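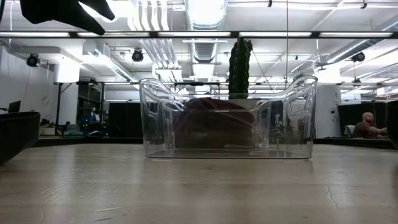

Figure 1. Clear bin with molded end handles. Dark maroon fabric shows through the walls.

Clear Bins for Shared Household Storage
Project Report, Home and Interior Studies
Andton College, Vodbridge
Submitted November 2, 2024

1. Background

The common room at Wadier House is shared by residents on two floors. Throws, cushion covers, table linens and board games are stored there on open shelving and in lidded cardboard boxes. At the start of the fall term, residents reported that items were difficult to find and that boxes were often left open on the tables after a search. The project group was asked to propose a storage method that could be put in place within one semester and without new furniture.

2. Scope

The work was limited to soft goods, meaning throws, covers and table linens. Games, books and kitchen items were excluded. The group recorded 517 soft items in the room and its closet in September, a higher figure than the house office had expected. Many were duplicates, and a large share of the table linens no longer fit any table in the building.

3. Choice of container

Three kinds of container were considered: woven baskets, fabric cubes and clear plastic bins. Baskets were attractive but caught on knitted throws. Fabric cubes folded flat when empty, although they leaned once filled and gave no view of the contents.

The clear bin was selected for trial. The type shown in Figure 1 has thick transparent walls that taper slightly toward the base, and a handle recess at each end. The front rim is lower than the ends, so a folded throw can be taken out over the front while the bin remains on the shelf. Color can be read through the plastic from a normal standing distance — a dark red throw is easily told from a gray one — and the group therefore used written labels only for table linens, where size matters more than color.

4. Method

Items were sorted by use and then by size. Throws were folded in thirds and rolled; covers were folded flat and stood on edge. Each bin was filled no higher than the front rim. A trial set of 13 bins was placed on the lower shelves and left in normal use by residents. The group visited twice a week to note which bins had been moved, which had been overfilled and which items had been returned to the wrong place.

5. Findings

Throws and cushion covers were generally returned to the correct bin. Table linens were not. White and cream cloths look much alike when folded, and the labels were placed too low on the wall of the bin to be read from above. Moving the labels to the rim improved matters in the final part of the trial.

Two drawbacks were noted. Reflections from the ceiling lights made the contents of the top row harder to see in the evening. The plastic also showed fingerprints and fine scratches, and several residents remarked that a rolled throw looked untidy through a clear wall where it would have gone unnoticed in a basket.

6. Cost

The bins, labels and shelf liners were purchased from Du, a household supplier in Vodbridge. Extending the system to the closet would bring the total to around 1,000 dollars. The group considers this reasonable for the throws and covers. For table linens, the existing boxes could be kept if the unused cloths were removed first.

7. Recommendations

The group recommends that Wadier House keep the trial bins in place, attach labels at the rim, and hold the closet purchase until the surplus linens have been sorted. A second check of the shelves should be made before the end of the spring semester, using the same record sheet. The sheet is attached as Appendix A.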